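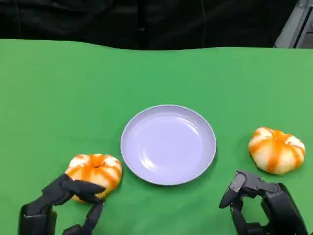 I've been going to public meetings on the Histard River for nine years now, and I still get worked up every time somebody says we need "more fish." More of what fish? Stocked how, and where, and living for how long? At the May meeting they had a map of the reservoir up on the wall, and the whole lake was one flat color, a solid bright green a lot like the cloth on that table, edge to edge. I sat there thinking, well, there's the trouble. A lake isn't one color. The chubs we're supposed to be saving use a few gravel bars and one muddy inlet, and the rest of that big painted shape might as well be a parking lot to them.

So let me make my case, because I've been boring my family with it long enough. I think we should stop putting most of our money into raising and releasing young chubs, and put it into the inlet at Gostemance instead.

I know how that sounds. Hatchery fish are easy to love. You get a truck, a hose, some kids in rubber boots, and a number for the newsletter. I've been one of the people holding the hose! It's a great morning. But when the survey crews go out a few years later, they hardly ever find those fish again. The young ones go in at the Farex boat ramp, which is clear and deep and full of bass, and the bass have figured out the truck. I'm only half kidding. Guys with fishing rods have figured it out too, and they line up on the dock the same week, going after the bass that are going after our chubs.

Now look at Gostemance. It's ugly. The water is the color of coffee with milk, there's a smell in late summer, and you can lose a boot without trying very hard. It's also the one spot where crews keep turning up small wild chubs that no truck delivered. The muddy water hides them. The flooded brush along the bank hides them some more. Four of the last six surveys found young fish in there, and that's with two nets and a borrowed boat.
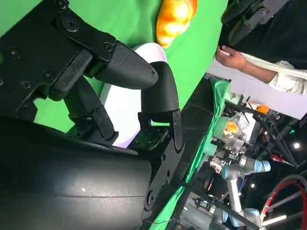

And what do we do with a place like that? We let the lake level get yanked up and down right through spawning season. I've walked the bank in spring and seen gravel that was under a foot of water the weekend before, baked dry. Any eggs on it were done for. I'm not a biologist, I sold tires for a living, but you don't need a degree to know that a fish egg has to stay wet.

The folks who run Huet Dam say their hands are tied, and I'll be fair to them, they've got farms and towns downstream and a power schedule to meet. I don't want anybody's lights going out over a chub. What I'm asking for is pretty small, though. Hold the level steady for 55 days in the spring. If it has to move, move it slowly. Then leave the brush alone at Gostemance, quit clearing it for shore access, and put the money we save on trucks into a proper survey crew with a boat of their own.

The pushback I get most is that the hatchery is insurance, and if the wild fish crash we'll be glad to have some in tanks. Fine, I agree with that! Keep the tanks. Keep a good mix of adults in there and take care of them. But insurance is something you hold on to in case of trouble, and we've been treating it like the paycheck. Raising fish so that bass can eat them is an expensive way to feed bass.

I also hear that nobody's going to get excited about mud. Maybe so. I took my granddaughter out to the inlet last summer, though, and we sat on the tailgate with sandwiches and watched herons work the edge for an hour, and she asked more questions than she ever did at the boat ramp (most of them about whether herons have teeth, but still).

The comment period on the new lake plan is open, and the form is short. There's a box on the second page for "other habitat concerns." That's the one to fill in. Write Gostemance in it, spell it however you like, and ask them what the water level is going to be in spring.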